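ホーム / はじめに / 部品リスト / 分解メモ / 変更履歴 / 連絡先

# Vernach 中古デスクトップ分解ノート

どうも、Su-chen Hungです。中古のデスクトップPCを開けて、中身を調べて、使えるものは組み直す、という作業のメモをまとめたフォルダです。もともとは自分用のテキストファイルが散らかっていただけなんですが、Ravinder Paquetteさんに「これ、人に見せられる形にしたら?」と言われて、重い腰を上げました(言われてから三か月くらい放置してましたけど……)。

Vernachというのはこのノート一式の名前です。深い意味はないです。フォルダ名を決めるときに適当につけて、そのまま定着しました。

## 何が入っているか

ざっくりこんな感じです。

- notes/ 分解しながら書いたメモ。全部で516件。長いのも一行だけのもあります
- parts/ 部品ごとの一覧。メモリ、電源、拡張カード、ドライブ用のキャリアなど
- cases/ ケースの形ごとの覚え書き。いまのところ29種類
- words.txt 用語の対応表。あとで説明します

メモは日本語が基本で、部品の呼び名だけ英語が混ざっています。「PSU」と書いてあったり「電源」と書いてあったり、統一しようとはしたんです。したんですけど、途中で力尽きました。words.txtを見れば同じものだと分かるようにはしてあるので、検索するときはそちらを先に開いてもらえると早いです。

## メモの書き方

1件のメモはだいたい次の項目でできています。

case: ケースの覚え書きの名前
state: open / closed / partial
cpu: present / empty / unknown
card: 拡張カードの有無
psu: 位置とラベルの有無
free: 自由記述

stateのpartialは「サイドパネルは外れたけど、前面パネルやドライブまわりがまだ」という状態です。最初はopenとclosedだけだったのに、前面パネルの爪がどうしても外れない機種に当たって、泣く泣く追加しました。

cpuの欄はわりと大事です。ソケットにプロセッサが載っているかどうかで、そのあとの手順がけっこう変わるので。載っていないソケットはピンがむき出しになる型があって、そこにネジを落とすと本当に悲しいことになります。やりました。二回やりました。それ以来、空のソケットがあるときはfreeの先頭に「ソケット注意」と書くことにしています。カバーが残っていればかぶせる、なければ何か清潔なもので覆う、というのもこのときからの習慣です。

unknownは、大きなヒートシンクが載ったままで下が見えないときに使ってください。たぶん載ってるだろう、で present にしないでほしいです。あとで読み返した自分が困りました!

## ケースの置き方

タワー型は横に倒して、サイドパネル側を上にして作業します。立てたままだとグラフィックカードの重みがスロットにかかるし、外したネジが電源の裏に転がっていくし、いいことがありません。台は傷がついても気にならないものがいいです。溝のある台だとネジが溝に入るので、小皿を近くに置いておきましょう。磁石つきの皿はすごく便利、だけど古いハードディスクのそばには置かないようにしています(気持ちの問題かもしれませんが)。
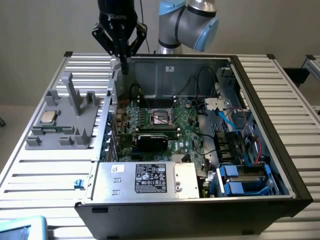
どちらもサイドパネルを外して横倒しにしたタワー。緑のマザーボードの手前に銀色の電源ユニット。
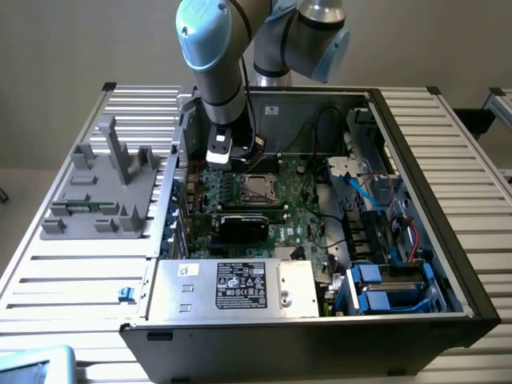
倒したあとにまず見るのはケーブルです。私はここを急いで何度も痛い目を見ています。電源から出た束がマザーボードの上を横切っているタイプは、先に束をよけておかないとメモリの爪に手が届きません。コネクタを抜くときは線を引っぱらず、ロックの爪を押しながら本体を持って抜きます。基本中の基本なんですけど、固いやつに当たるとつい線を持ちたくなるんですよね。

SATAのケーブルは、抜く前にどのポートに挿さっていたかをfreeに書きます。色も書いておくと楽です。ただし色に決まりはないので、「赤だからこっちのドライブ」みたいな思い込みは禁物。ケースごとに見てください。

## 外す順番

私はいつもこの順です。

1. 電源コードを抜いて、電源ボタンを数回押す
2. サイドパネル
3. ドライブのケーブル
4. 拡張カード
5. メモリ
6. ドライブ
7. 電源ユニット
8. マザーボード

拡張カードの前にドライブのケーブルを抜くのは、長いカードだとコネクタの上にかぶさっていることがあるからです。逆に、カードを抜かないとケーブルに触れない機種もあって、そのときは3と4を入れ替えます。Ravinderさんは電源ユニットを最初に外す派で、これについては会うたびに議論になります。決着はついていません。notes/の中で順番が違うものがあったら、たぶんRavinderさんが書いたメモです。

カードを抜くときは、スロット端のラッチと背面のブラケットの固定、両方を忘れずに。片方だけ外して「なんか固いな?」と力を入れるのが一番危ないです。ブラケットの留め方はネジだったりレバーだったり樹脂のタブだったりするので、cases/のほうに機種ごとの覚え書きを入れてあります。

## ドライブまわりの話

ここは好みが出るところで、個人的には樹脂のキャリアで引き出せるタイプがいちばん好きです。取っ手をつまんで、すっと出てくる。気持ちいい! ネジ止めのものは確実だけれど、反対側のネジのためにもう片側のパネルも外すはめになったりします。

キャリアはなくしやすいので、ドライブを外したあとも空のままケースに戻してください。parts/には単体のキャリアが41件載っていますが、どのケースに合うのか分からないものがかなり混ざっています。心当たりのある方、教えてもらえると助かります。

## 区分けについて

メモはRonentとLemieuxの二つに分けています。Ronentは動作を確認して組み直したもの、Lemieuxは部品取りに回したものです。最初は「動く」「動かない」だったんですが、動かないと思っていたのがメモリの挿し直しで起動したりして、だんだん名前が嘘になってきたので変えました。

起動確認までの時間は、長いもので最大95分かかっています。ほとんどは古いファームウェアの設定画面とにらめっこしていた時間です。時計がリセットされているとそこで止まる機種が多いので、ボタン電池は先に替えておくのがおすすめ。

## 既知の問題

- parts/のメモリ一覧に、同じものが二重に登録されている行があります
- 電源のラベルを写し間違えているメモが見つかっています。容量を当てにするときは必ず現物のラベルを見てください
- 古いメモはfreeの欄が空っぽです。書くのを面倒がった時期があります、すみません
- 「上」「下」の向きが、立てた状態なのか倒した状態なのか書いていないメモが多いです。新しいものは「背面側」「前面側」で書くようにしました

最後のは自分でも読んでいて混乱するので、6月のうちに直すつもりです。

## 変更履歴

2022年4月23日: words.txtを追加。cpuの欄にunknownを追加。Braltbridgeという仮の区分をやめて、中身をRonentに統合。

それより前の履歴はちゃんと残していませんでした。

## 連絡と修正

間違いを見つけたら、メモの番号と直したい箇所を書いて送ってください。文章はそのままでも箇条書きでも、何でも大丈夫です。順番の議論(電源が先か後か)はRavinderさん宛てにどうぞ。私は後派です。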